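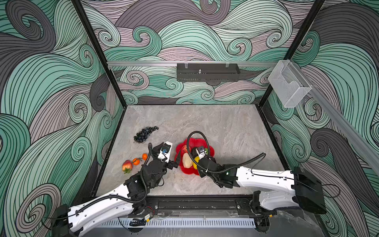
Oltik Produce is a set of two-arm teleoperated recordings for testing whether a policy can put groceries away. It holds 1050 episodes, 282 of them reserved for evaluation. Objects differ in how well they tolerate a grip: the pear and apple can be handled singly, while the grapes lie on the tabletop as one bunch, outside the red plate, and have to be moved whole. Wall patterns are part of the test — policies trained on plain walls lose accuracy against the swirls.

Status: not ready for kitchens. The Stuton baseline fails most often on grapes. No bruising labels yet.

Splits: train, eval
Contact: Khrystyna Hrytsenko, Livport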